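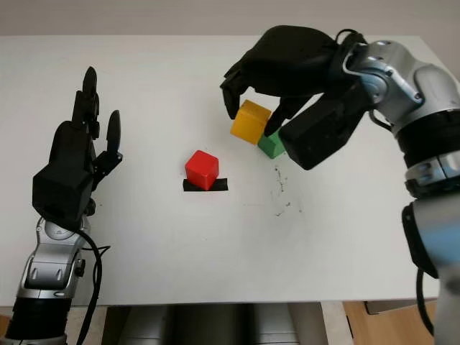 Hilo rápido sobre la reedición de "Las mareas de Omico", que me la acabo de terminar y tengo cosas que decir. 1/

Contexto para quien no la conozca: novela corta, 119 páginas en la primera edición, agotada desde hace siglos. Yo la leí en fotocopias. Fotocopias malas además, faltaba media página del capítulo 2

La nueva la saca Gikalbridge, en su colección Import. 191 páginas. O sea que han metido bastante: prólogo, notas, dos cuentos que no estaban en ningún libro y unas cartas al editor

Las cartas son lo mejor. Casi 60, cortas, muchas sobre dinero. Hay una donde discute por una coma durante tres párrafos y luego pide un adelanto. Maravilla

El prólogo... a ver. Bien escrito pero te destripa el final en la segunda página. Saltároslo y volved luego, en serio

La traducción es nueva y se nota. La vieja ponía "el barquero" todo el rato y aqui es "el práctico", que cambia el personaje entero. Me costó un par de capítulos acostumbrarme, ahora no lo querría de otra forma

Lo que no me convence - las notas al final. Estás todo el rato yendo y viniendo. Y algunas te explican lo que es una lonja, por favor

Los cuentos: el primero es flojito, se ve que es un borrador. El segundo, "La casa Kapoor", es otra cosa. Una familia vende la casa habitación por habitación. Doce páginas y me tuve que levantar a por agua

Papel bueno, letra decente, la cubierta se marca con mirarla. La mía lleva ya una esquina doblada y la compré en mayo

Para quien pregunta si vale la pena teniendo la antigua: por las cartas sí. Si solo quereis la novela, buscadla en biblioteca

Ah y una errata gorda en la página 60, cambian el nombre del pueblo. Ya les he escrito

Me pongo ahora con el otro de la misma colección, el de los faros. Si me gusta hago hilo, si no pues no

3 de agosto de 2021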